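Ranger une chambre d'étudiant : ce qu'on garde, ce qu'on déplace, ce qui reste sur le lit

Rapport de projet, groupe 2
Dilruba Matubbar, Tahsin Bandara, Shafiq Gunawardena
Encadrante : Sieglinde Rathjen
Remis le mardi 29 mars

1. Point de départ

Le projet porte sur le rangement quotidien dans les petites chambres de la résidence Cotordale. La question vient d'une remarque faite en cours par plusieurs étudiants : dans une chambre où il n'y a presque pas de meubles, le lit sert de table, de bureau, de penderie et d'étagère. On y pose les choses en rentrant, on les pousse pour dormir, on les reprend le matin. Nous avons voulu savoir quels objets passent par le lit, combien de temps ils y restent et où ils vont ensuite.

Nous avons suivi 6 chambres à partir de novembre. Les occupants étaient volontaires et pouvaient arrêter quand ils le voulaient. Un seul l'a fait, et nous avons gardé ses premières semaines de relevés avec son accord.

2. Méthode

Chaque participant remplissait une fiche le soir, avant de se coucher. Il y notait les objets présents sur le lit, l'heure approximative à laquelle ils avaient été posés et l'endroit où il les mettait ensuite. La fiche a été revue deux fois. Dans la première version, la catégorie « divers » recueillait trop de réponses, et nous l'avons remplacée par « papier », « câbles » et « à laver ».

Nusrat Farooqui a relu les fiches pour harmoniser le vocabulaire. Un participant écrivait « couette » pour tout ce qui couvrait le lit, un autre distinguait la couette, le plaid et le couvre-lit. Nous avons retenu « couverture du dessus » pour le tableau commun. Au total, environ 400 lignes ont pu être exploitées.

3. Observations

Les vêtements arrivent en premier dans toutes les chambres. Ils sont posés le soir et déplacés vers une chaise, rarement vers l'armoire. Ensuite viennent les chargeurs et les papiers de cours. Les livres sont moins fréquents mais restent plus longtemps. Un livre de poche posé à plat gêne peu, et plusieurs participants ont écrit qu'ils dormaient à côté sans le déplacer.

Le type de couverture joue un rôle que nous n'avions pas prévu. Sur un tissu uni, un objet sombre se repère tout de suite. Sur un tissu imprimé, l'œil s'arrête d'abord sur le motif. La couette jaune pâle à personnages en jaune d'œuf, dans leurs coquilles cassées, est un bon cas : les dessins sont serrés et se chevauchent à certains endroits, plus espacés à d'autres. Un livre à couverture foncée y ressort bien. Pour un papier blanc ou un petit objet clair, nous pensons que ce serait plus difficile, à cause des coquilles blanches cernées de noir.

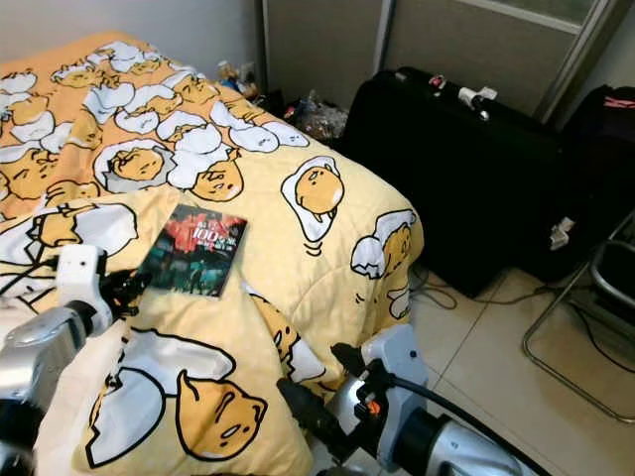
Nous avons donc ajouté à la fiche une ligne sur le tissu : uni, rayé ou à motifs. Les réponses sont trop peu nombreuses pour en tirer une règle. Dans les chambres à couverture imprimée, les participants notent plus souvent « retrouvé le lendemain » pour les écouteurs et les tickets. Pour les livres, il n'y a pas de différence.

L'épaisseur compte aussi. Sur une couverture matelassée, les petits objets glissent dans les creux et finissent contre le mur ou au sol. Deux participants ont pris l'habitude de tirer la couverture avant de poser quoi que ce soit.

4. Essai d'une règle de rangement

Pendant la deuxième période, nous avons proposé une règle simple : un seul objet a le droit de rester sur le lit jusqu'au coucher, les autres doivent avoir une place. Chaque participant a reçu un bac Liyanage à glisser sous le sommier et une petite tablette Jurard à accrocher au montant.

Le bac a été utilisé partout. Il a surtout servi pour les câbles et le linge à laver, ce qui a posé un problème d'odeur dans une chambre. La tablette a été moins bien acceptée. Elle tient mal sur les lits de l'ancien bâtiment, dont le montant est trop large. Dans la chambre de l'aile Fallis, elle a été démontée après quelques jours et le livre en cours est revenu sur la couette.

5. Limites

Les fiches sont déclaratives. Certaines ont été remplies le lendemain, et l'heure indiquée n'est alors pas fiable. Les week-ends sont mal couverts, car plusieurs participants rentraient dans leur famille. Il faudrait enfin refaire l'essai avec une tablette réglable, que nous n'avons pas eu le temps de chercher.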